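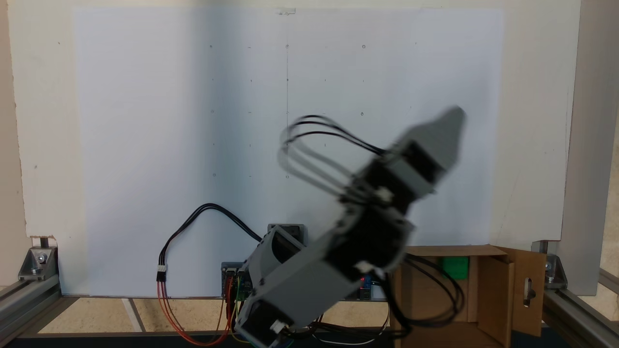
그림 1. 격자점이 표시된 흰색 판 앞에서 동작 중인 로봇 팔

Dremovix 데이터 카드

1. 개요

Dremovix는 Pernov 공업고등학교 로봇 동아리가 방과 후 프로젝트로 구축한 소형 로봇 팔 동작 데이터셋이다. 3D 프린팅 부품과 서보 모터로 제작한 팔이 격자점 사이를 이동하는 과정을 영상과 관절 각도로 기록하였으며, 전체 분량은 3694개 에피소드이다. 수집과 검수에는 동아리 학생 12명이 네 개 조로 나뉘어 참여하였다.

본 데이터셋은 교내 학술제인 Kadrić 프로젝트전의 출품 과제로 시작되었다. 이후 후배 기수가 동일한 조건에서 실험을 이어 갈 수 있도록 본 문서를 작성하였다. 문서의 관리는 동아리 기록 담당이 맡으며, 내용이 변경될 경우 저장소의 변경 이력에 그 사유를 함께 남긴다.

2. 과제 정의

각 에피소드는 대기 자세에서 출발하여 지정된 격자점 부근으로 팔 끝을 이동한 뒤 다시 대기 자세로 복귀하는 동작으로 구성된다. 목표 격자점은 수집 프로그램 Akura가 무작위로 선정하고, 조작 담당 학생이 이를 확인한 뒤 실행을 승인한다. 물체를 집거나 옮기는 동작은 과제에 포함하지 않았다.

성공 여부는 팔 끝이 목표점의 허용 범위 안에서 정지하였는지를 기준으로 판정한다. 판정은 조작 담당이 아닌 학생이 영상을 보고 입력하며, 두 사람의 의견이 다른 에피소드에는 '보류' 표지를 부여한다. 보류 에피소드는 삭제하지 않는다.
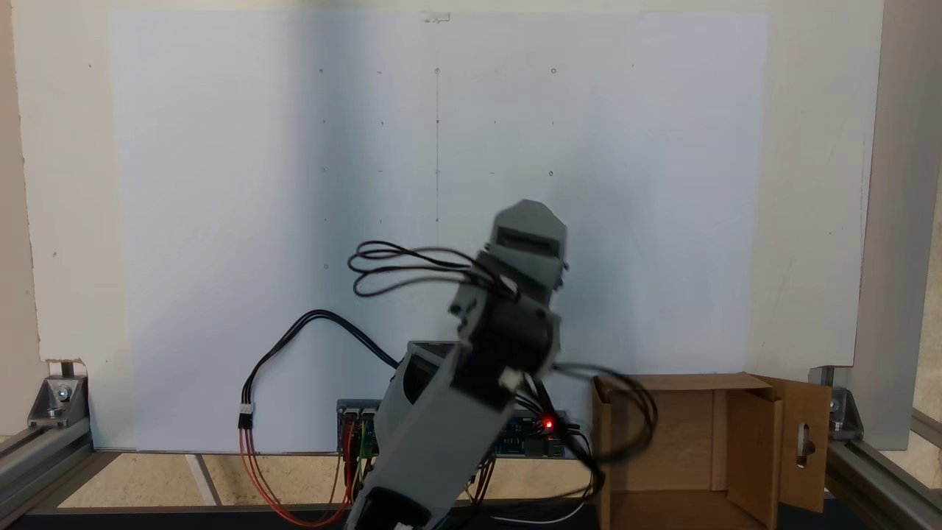
관절 각도는 서보에 보낸 명령값인가, 아니면 실제로 측정한 값인가?

두 값을 모두 저장한다. 명령값은 command 열에, 서보에서 읽어 들인 값은 measured 열에 기록되며, 통신 오류로 측정값을 얻지 못한 시점은 빈칸으로 남긴다. 빈칸을 앞뒤 값으로 보간한 파일은 배포하지 않는다.

3. 데이터 구성

배포본은 에피소드별 폴더로 나뉘며, 각 폴더에는 다음 파일이 들어 있다.

video: 에피소드 영상
joints.csv: 시각, 관절별 명령값 및 측정값
target.json: 목표 격자점의 행과 열
label.txt: 성공, 실패, 보류 가운데 하나
note.txt: 조작 담당의 메모 (없는 경우도 있음)

학습용으로는 전체의 80퍼센트를 배정하고 나머지는 검증용과 시험용으로 나누었다. 분할은 조 단위가 아닌 에피소드 단위로 이루어졌으므로, 같은 날 수집된 에피소드가 학습용과 시험용에 함께 포함될 수 있다. 수집일에 따른 차이를 연구하려는 이용자는 session 항목을 기준으로 다시 분할하여야 한다.

note.txt의 표기는 조마다 차이가 있다. 특히 2조의 메모에는 '손목'과 '그리퍼 축'이 같은 관절을 가리키는 말로 섞여 쓰였다. 원문은 수정하지 않았으며, 대응표를 terms.csv에 정리하였다.

4. 수집 절차

수집은 매주 목요일 방과 후에 실습실에서 진행하였다. 조작 담당은 다음 순서를 따른다.

전원을 넣기 전에 팔의 가동 범위와 케이블 상태를 확인한다.
제어 보드의 전원 표시등을 확인하고 Akura를 실행한다.
모든 관절을 대기 자세로 보낸 뒤 영점 값을 기록한다.
목표점을 확인하고 실행을 승인한다.
동작이 끝나면 판정 담당에게 에피소드 번호를 전달한다.

케이블이 관절에 걸리거나 커넥터가 빠진 경우에는 즉시 전원을 차단하고 해당 에피소드를 실패로 기록한다. 재개할 때에는 영점 확인부터 다시 실시한다. 동작 중에는 작업면 안쪽으로 손을 넣지 않으며, 점퍼선을 다시 연결하는 작업은 지도교사가 있을 때에만 허용한다.
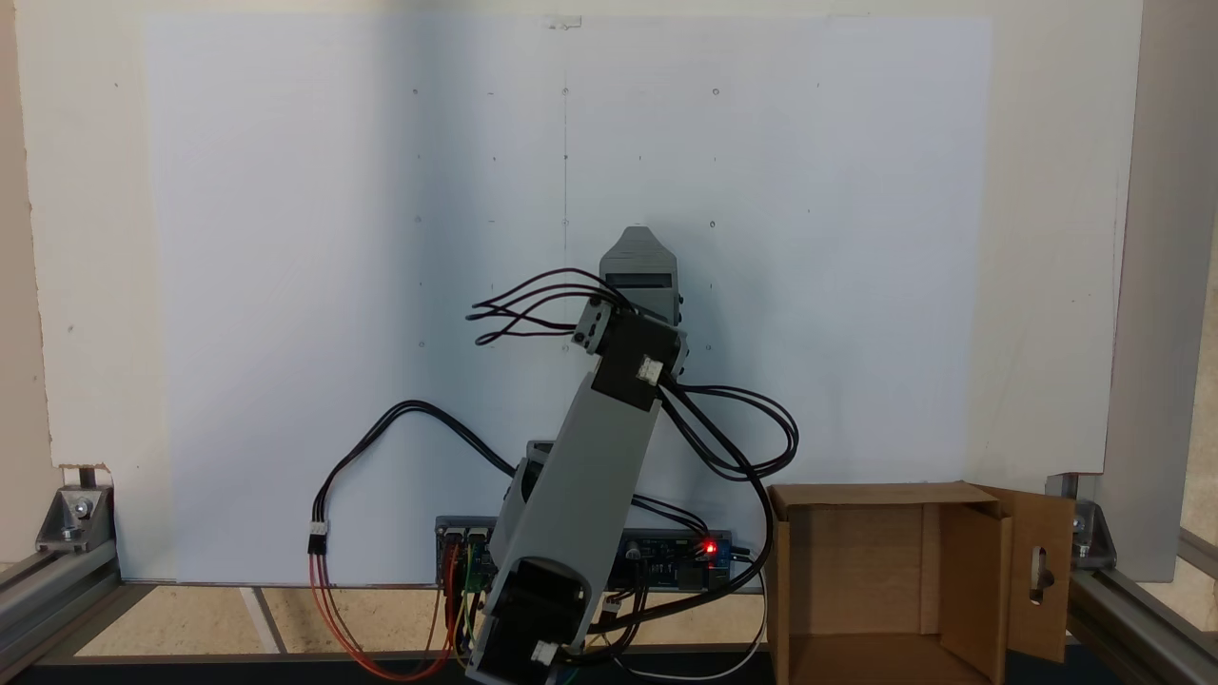
5. 알려진 한계

작업면의 밝기가 고르지 않다. 그림자가 지는 쪽과 밝은 쪽에서 격자점의 선명도가 다르며, 영상만으로 점의 위치를 검출하는 프로그램은 이 차이의 영향을 받을 수 있다.

격자점은 손으로 표시한 것이어서 간격에 오차가 있다. target.json의 행과 열은 순서를 나타낼 뿐 정밀한 좌표가 아니다. 거리 단위의 오차를 계산하는 용도로는 적합하지 않다.

팔이 빠르게 움직이는 구간에서는 영상에 흔들림이 나타난다. 또한 케이블이 팔의 일부를 가리는 구간이 있으며, 가려진 정도를 나타내는 별도의 표지는 제공하지 않는다.

서보를 교체한 전후의 영점 값이 서로 다르다. 교체 이력은 calibration 폴더의 기록을 참조하되, 초기 수집분에는 해당 기록이 누락되어 있음에 유의하여야 한다.

6. 이용 조건

교육 및 비영리 연구 목적의 이용을 허용한다. 결과물을 공개할 때에는 데이터셋 이름과 동아리명을 표기하여야 한다. 본 데이터로 학습한 모델을 실제 팔에서 구동하려는 경우에는 관절별 속도 제한을 별도로 설정하여야 하며, Akura의 기본 설정에는 이 제한이 적용되어 있지 않다.

7. 검토 의견

배포 전 초안을 공유하고 의견을 받았다. 접수된 의견과 그에 따른 조치는 아래와 같다.

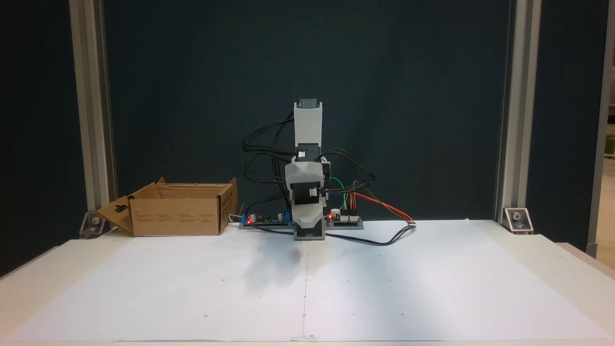
Milagros Gatchalian은 에피소드 단위 분할만으로는 시험 성능이 실제보다 높게 나올 수 있으므로, 수집일 단위로 나눈 목록을 함께 배포하는 편이 좋겠다는 의견을 보내 왔다. 아울러 보류 에피소드를 남겨 둔 결정에는 찬성하지만, 두 판정자의 입력값을 각각 공개해야 이용자가 스스로 기준을 정할 수 있다고 덧붙였다.

동아리는 첫 번째 의견을 반영하여 split_by_session.csv를 추가하였다. 판정자별 입력값은 초기 수집분에서 최종 판정만 보존된 관계로 전체를 공개할 수 없으며, 기록이 남아 있는 에피소드에 한하여 다음 판에 수록할 예정이다.

오류 신고는 저장소의 문의 게시판에 에피소드 번호와 함께 등록한다.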